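# Chapter 9: Care of Gripper Fingers

Chapter 8 dealt with the drive side of the parallel gripper: the screw, the carriage and the limit switches. The present chapter moves outward to the fingers. They are the cheapest parts of the tool and the ones most often blamed last. A cell that begins to drop parts is commonly reprogrammed, slowed down and recalibrated before someone looks at the pads.

The worked procedures follow the maintenance plan of the packing cell at Hellstead, introduced in Chapter 2. The same plan covers the hand-held version of the tool, which carries the same fingers and is serviced at the same bench.

## 9.1 Inspection with the jaws open

Pads are inspected with the jaws at full opening and nothing between them. A plain, light-colored surface behind the tool makes the outline of each finger easy to judge. Diffuse light from above is preferred; a single strong lamp throws glare on the bench and hides fine marks on a dark pad.
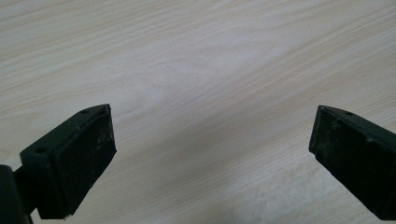
**Figure 9.1** Gripper fingers opened wide over a pale wooden table. Note the lighter scuffing on the right pad and the small white speck near the lower edge of the left pad.

Three conditions are recorded at each inspection. *Debris* is any particle resting on the pad face. It is removed with a dry lint-free cloth before the pad is judged further. *Scuffing* is a change in surface tone without measurable loss of material. *Wear* is loss of material, and is established only with a gauge – never by eye.

The two pads are compared with each other as well as with the reference pad. Uneven scuffing, as in Figure 9.1, does not by itself call for replacement. It is entered in the log, and the centering of the jaws is checked by the method of Section 9.3. If the jaws are off center, one pad meets the part first and takes most of the sliding contact.

## 9.2 Intervals

The Hellstead plan calls for a visual check every 80 operating hours and a gauge check every 200. Fingers are replaced in pairs. Fitting one new pad opposite a used one shifts the grip line, and the teaching points must then be corrected twice – once now and again when the second pad is changed.

Before a finger is removed, the tool is powered down and the carriage locked. Screws are kept with the finger they came from. The mounting faces are wiped clean, and the new finger is seated by hand before any screw is tightened.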